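Turach Laundry Supply
Commercial front loaders

Skondov 50 Front Loader, silver finish

Stock code: 723
Category: Shared and on-premises laundry
Availability: Order in. Next shipment due August.

The Skondov 50 is a front-loading washer for apartment blocks, staff quarters and student housing. It is supplied in a silver metallic finish or white enamel. Controls, drain hose and levelling feet are included. The stacking kit is sold separately.

Specifications

Door: round, tinted glass porthole, left or right hinge to order
Water connection: cold only
Shipping weight: 147 kg
Price: $1890, excluding delivery and installation

Installation

The floor must be level and able to carry the loaded machine. Leave clearance behind the cabinet for the hoses -- the inlet elbow is fixed and cannot be rotated on site. Transport bolts are to be removed before the first cycle and kept for any later move.

Numbering and labels
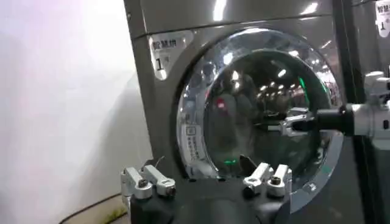

Unit numbers should be settled before machines are placed, so that the number on the cabinet matches the one on the isolation valve and in the service log. The preferred position is the upper left of the front face, clear of the door. A white label with dark characters reads well against a silver cabinet, as on the machine marked 智慧坊, 1号. Wipe the metal with isopropyl alcohol and let it dry before applying. Labels on the door ring should be kept small, as the curve tends to lift the corners of larger stock.

Blank labels: pack of 50, part Cikatura L2.

Care

Clean metallic surfaces with a soft cloth and neutral detergent. Do not use scouring pads or chlorine cleaners on the door ring.

Technical enquiries: Senthil Kartha
Orders and freight: Umesh Prajapati

Page revised June 3, 2019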